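Home Forums Arms & Grippers Faults and Safety Gallery Log in

We use cookies to keep you signed in and to remember which threads you have read. Carry on browsing if you're happy with that, or change your settings.

Faults and Safety > Gripper let go, then closed by itself after reset (error 342)

modupe_a
Posted 2022-11-07

Hello all, long-time reader and very occasional poster. I'm hoping one of you clever people has met this before, as I've been going round in circles and my husband has stopped asking how it's going.

We have a Vosetti arm with the Jostodano two-finger gripper on it, run from a Gilani controller. We use it for a scooping routine: pick up a scoop by the handle, hold it bowl upwards, carry it over, tip, bring it back. Nothing heavy and nothing fast. It has been running happily since April, and I'd got rather fond of it.

Last week, in the middle of a hold, the scoop began to slide down through the fingers. It wasn't a sudden drop, more of a slow sinking, the way a sash window does when the cord is tired. Then the controller threw error 342 (grip lost) and everything stopped, as it should. So far, so dull.

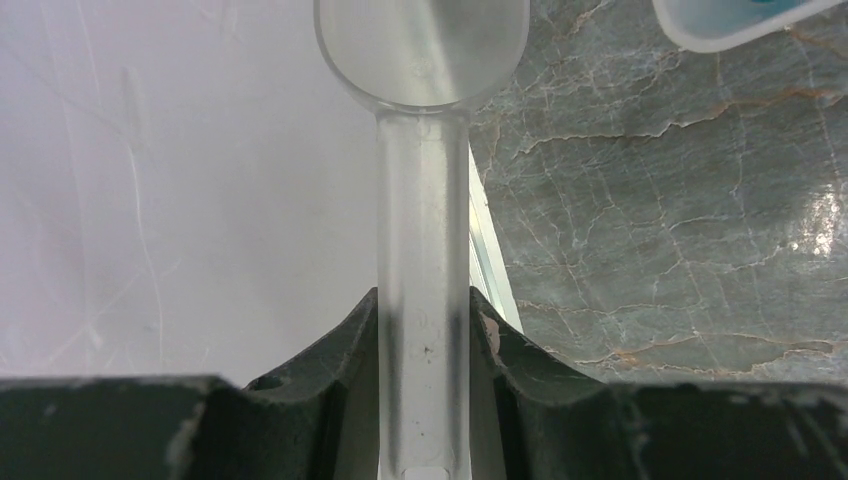
I pressed the reset, expecting it to sit there and wait for me, and reached in to take hold of the scoop. The fingers closed. No program running, no command from me. It caught the side of my finger, nothing worse than a red mark and some language I won't repeat, but the grip force is set at 21 newtons and I shouldn't like to meet it at a higher setting.

So I have two questions really. Why would it lose grip on something it has held hundreds of times? And why on earth does it close on reset? The manual says "the gripper will resume its state", and I've now read that sentence so often that it has stopped being English.

Any thoughts gratefully received. I'm not in a hurry, the arm is switched off and I'm catching up on paperwork.

Modupe Adebisi

hedgerow_dan
Re: Gripper let go, then closed by itself after reset

Sorry to hear about the finger, glad it's only a mark.

My money is on wear for the first part. Smooth plastic handles are a pain to hold at the best of times, and once the faces of the fingers are polished or grubby you lose a surprising amount of friction. I'd give both faces a wipe with a drop of alcohol on a cloth, wipe the handle as well, and put the force up a notch. I had the same thing with a paintbrush handle and that sorted it in an afternoon.

As for the reset, I think mine does that too. You get used to keeping your hands out.

oduor_r
Re: Gripper let go, then closed by itself after reset

I'm going to disagree with Dan, in a friendly way, on both counts.

If it was wear, I'd expect a slip while the arm is moving, at the start or at the tip, when the load changes. Modupe says it sank slowly in the middle of a hold. That sounds to me like the force going down while the arm stands still. There's a setting on the Gilani called hold economy which lowers the current to the gripper motor after a set time so it doesn't cook itself. On the units I look after it came switched on, with the time at 60 seconds. Have you changed anything that makes the hold longer than it used to be?

And on the reset, please don't anyone "get used to" it. A gripper that closes without being asked, at the very moment a person is most likely to be reaching in, is a proper fault, and I'd write it up as one even if the only damage is a red mark. I've been fixing machines a long time and the ones that bit people were very often the ones everybody had got used to.

Oduor Rugemalira

hedgerow_dan
Re: Gripper let go, then closed by itself after reset

Fair enough on the safety bit, that came out more casually than I meant it. I do stand by cleaning the fingers though! It costs nothing, and a clean face will forgive you a low force where a dirty one won't.

modupe_a
Re: Gripper let go, then closed by itself after reset

Oh, you lovely people. Oduor, I went a bit cold reading your post. Yes, I have changed something. I added a pause so that the scoop would settle before the carry, and then I made the pause longer, and then I believe I made it longer again when I was on the telephone and wanted it to wait for me. I'd never have connected the two.

I did Dan's cleaning first, so as to be fair to everybody and to change one thing at a time. The cloth came away grey, which was a little embarrassing. The fingers have had a hard life, I must say, and the finish is scuffed on both of them.

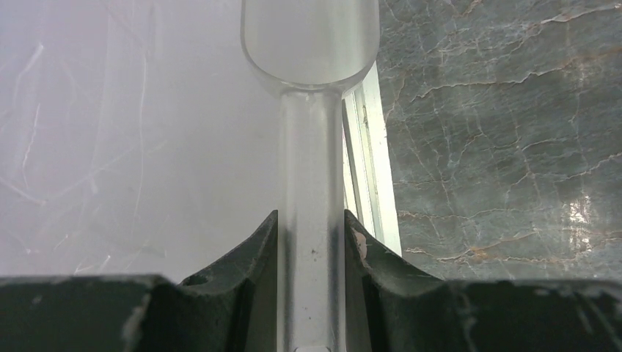 After that I ran the hold with my hands firmly behind my back and a stopwatch propped on a mug. It held beautifully for the first minute, and then, just after 60 seconds, down it started to creep. Cleaner fingers and the same slow sinking! I did it again to be sure and got the same result. Then I hunted through the menus for hold economy, which took longer than the test did. It's under "Thermal", would you believe, on the page after the fan settings. Switched it off, ran the long hold again, and the handle didn't budge.

I don't love leaving it off altogether if the motor is going to get hot, so what I'd like to do in the end is shorten the pause back to something sensible. But at least I know what it was.

That leaves the closing on reset, which I haven't dared to try yet. Oduor, how would you test that without offering it another finger?

oduor_r
Re: Gripper let go, then closed by itself after reset

Very nice work, and thank you for doing it in that order. Most people would've changed both and never known.

For the reset, use something you don't mind having squeezed. A rolled-up bit of cardboard does nicely. This is how I'd go about it, and I'd have a second person standing by the emergency stop while you do.

1. Take the scoop out with the power off and put it well away.
2. Power up, open the fingers, and put the cardboard between them on the end of a long stick or a pair of kitchen tongs.
3. Close on the cardboard from the program, then tug it out with the tongs so the controller sees the grip as lost and gives you 342.
4. Keep clear, press reset, and watch.

My guess is that the controller remembers the last thing it told the gripper, which was "close", and on reset it simply says it again. The gripper doesn't know there was a fault in between. If so, you want the start-up state changed from "resume" to "hold position", and you want the program to ask for a fresh command before anything moves.

tansy_lelley
Re: Gripper let go, then closed by itself after reset

Jumping in to say we run the same gripper at our workshop in Lelley and ours doesn't close on reset, it just stays where it is. Version 2 firmware on the gripper. Could it be that Modupe is on an older one? I'd be wary of blaming the controller until she's checked. Also I'd argue a bit with the cardboard test: if the arm moves as well as the gripper you want a lot more clear space than a pair of kitchen tongs gives you. We stand behind a line on the floor.

oduor_r
Re: Gripper let go, then closed by itself after reset

Good point about the distance, and I'll take that. Drop the arm speed right down first, and once the cardboard is in and gripped, pull it with a length of string from behind your line. I still think it's the controller setting, but do check the firmware, Modupe, it's on the gripper's own page and not the main one.

modupe_a
Re: Gripper let go, then closed by itself after reset

Right! Kettle on, notes in front of me, and my neighbour very kindly standing guard over the red button with strict instructions not to be shy.

Firmware first. Tansy, I'm on version 2 the same as you, so it isn't that, although I was half hoping it would be. Then the string and the cardboard. I pulled, got my 342, pressed reset from behind a strip of tape on the floor, and snap, it closed on thin air. My neighbour jumped and hit the button anyway, bless her, and I told her that was exactly right.

I changed the start-up state to "hold position", as Oduor suggested, and did the whole thing again. Pull, 342, reset, and the fingers stayed put. I repeated it until we both got bored, and they stayed put every time. I've also put a line in the program so that after any fault it waits for me to confirm on the screen before the gripper is allowed to do a thing.

The pause is back to what it was in April, hold economy is on again, and I've been running the ordinary routine with the scoop for the rest of the afternoon.
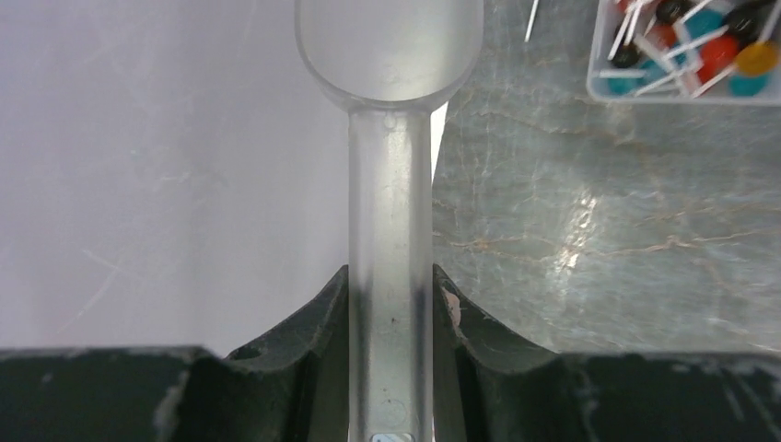

What I've changed, for anyone who finds this by searching for 342

- Pause before the carry shortened, so the hold never gets near the 60 second mark.
- Hold economy left on, time not altered.
- Start-up state changed from "resume" to "hold position".
- Program waits for a confirmation on the screen after any fault.
- Power off before hands go in. I should've been doing that all along and I'm a little ashamed to be typing it.
- Fingers wiped weekly (that one is for Dan).

I've written to Jostodano and to Gilani about that sentence in the manual. I was perfectly polite. If either of them replies I'll come back and say so.

hedgerow_dan
Re: What I've changed

Delighted, and I shall treasure my bullet point. I checked mine last night and it was on "resume" as well. It isn't now.

tansy_lelley
Re: What I've changed

Ours turns out to be on "hold position" already, so somebody here must have changed it years ago and never written it down. I'm still not keen on software confirmations as the only thing between a hand and a gripper, and I'd do the power-off every single time whatever the screen says. But I'm glad it's sorted.

Thread marked as solved by modupe_a

Comments (3)

quietlathe: Thank you for this, same sinking problem here with a long-handled brush. It was the hold economy. I'd ordered new fingers and everything.

pip_in_the_shed: Is there a way of getting a warning before the force drops? Ours needs the long hold and I'd rather not switch the thing off.

oduor_r: Not that I've found, Pip. I have the program open and close on the handle again halfway through, over a tray, which resets the timer. Start a new thread with your settings and I'll have a look.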